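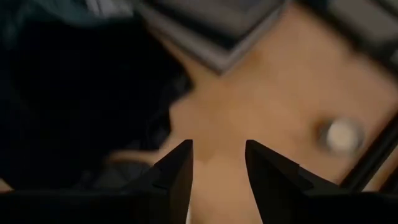
*Gripper open, nothing between the fingers.*

## Laundry benches: working rules

Issued by Femau Household Automation, January 2023. These rules apply to all two-arm benches used for sorting and binning clothes.

1. Check the gap between the fingers before each run. Wipe both tips with a dry cloth.
2. Place the fabric bin at the far edge of the table and the garments in front of it. Up to 11 items may be laid out at once - towels count as two.
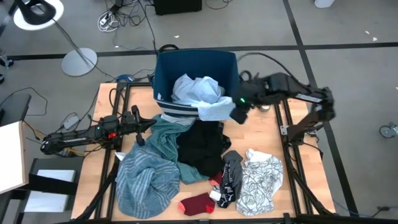

3. Keep socks clear of heavier garments where possible. A small sock under a knit is easily missed.
4. Do not reach over the table while either arm is moving. Stop both arms first, then straighten the load by hand.
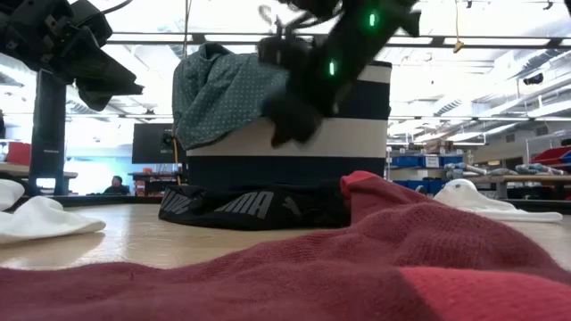
*Knitwear, other fabric items and a striped bin, with both arms over the table.*

## Care of bins and fingers

Bins should stand upright with the rim open. Replace any bin whose sides have begun to sag, as a folded rim can catch a sleeve.

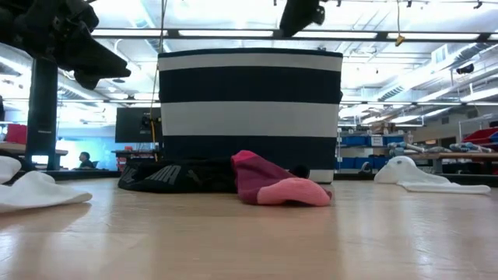
Finger pads are changed after 3,000 grips, or sooner if worn. Record each change in the Rolto log and keep the old pads until the April inspection.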